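4.3 Setting up a special appeal

A special appeal is a collection held apart from the general offering, usually for disaster relief following floods, drought or bushfire. In Wesance, each appeal has its own fund code, its own receipt series and its own closing date. Money recorded against an appeal cannot be moved to the general fund without a journal entry authorised by two account holders (see 4.6).

Before you begin

You need the Organiser or Administrator role. The congregation's bank details must already be entered under Settings > Organisation. If your congregation reports to a regional office through Toltley, complete section 3.8 first, as the fund code is issued by the regional office and cannot be changed afterwards.

Creating the appeal

1. From the main menu, choose Funds, then New appeal.

2. Enter the title as it will be read out and printed. Titles longer than 40 characters are shortened on the weekly notice sheet.

3. Select a fund code. Codes 145 to 316 are reserved for relief appeals. Any other code will be accepted, but the appeal will not be included in the relief summary.

4. Enter the opening and closing dates. The closing date is inclusive. Envelopes received after it are held in Unallocated until an organiser assigns them.

5. Enter the name of the receiving agency exactly as it appears on the agency's own paperwork. Do not abbreviate.

6. Under Collection method, tick all that apply: plate, envelope, card reader, direct deposit.

7. If a target is to be displayed, tick Show target and enter a whole dollar amount. The minimum is $1,000. Leave the box unticked to display a running total only.

8. Choose Save as draft. The appeal is not visible to members at this stage.

Note: The target can be raised while an appeal is open. It cannot be lowered.

Caution: Do not open two appeals with the same fund code. Receipts will be numbered in a single series and cannot be separated later.

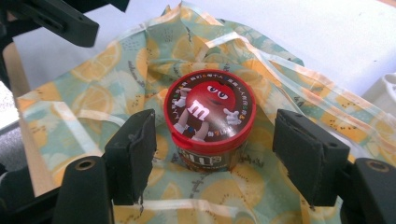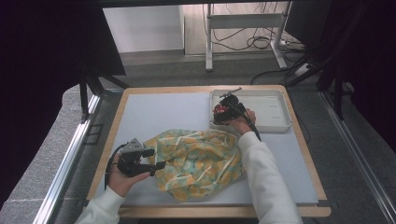

Upper: M&M's container on citrus-print fabric. Lower: table with crumpled cloth and white tray.

Publishing the announcement

The announcement goes to the notice sheet, the members' page and the foyer display. Each has its own text field, and the fields do not copy across.

1. Open the draft and select the Announcement tab.

2. Enter the notice sheet text. Allow for a second language if your congregation prints one – the two versions share the same column.

3. Enter the foyer display text. The display cycles every 10 seconds. Text that does not fit on one slide is carried to the next, with the title repeated.

4. Select the services at which the appeal is to be announced. Services imported from the Hulme calendar are shown in grey and must be edited in Hulme.

5. Choose Preview. Check the spelling of place names and the closing date in all three versions.

6. Choose Publish.

Note: Publishing takes around 10 minutes to reach the foyer display. Switching the display off and on does not shorten this.

Recording the count

1. Open the appeal and choose New count.

2. Select the service and the two counters. The same person cannot be entered twice.

3. Enter notes and coins separately. Cheques are entered one per line, with the drawer's name.

4. Have the second counter enter their PIN. The count is locked once the PIN is accepted.

Caution: A locked count cannot be edited. To correct an error, enter an adjustment and attach a scan of the signed count sheet.

Changes in this release

Installations upgraded from Flaleck keep their old fund codes until the first financial year rollover. Open appeals are carried across with their totals, but display text must be re-entered. Draft appeals last edited before October are archived during the upgrade and can be restored from Funds > Archive.

Section last revised 31 Jul 2021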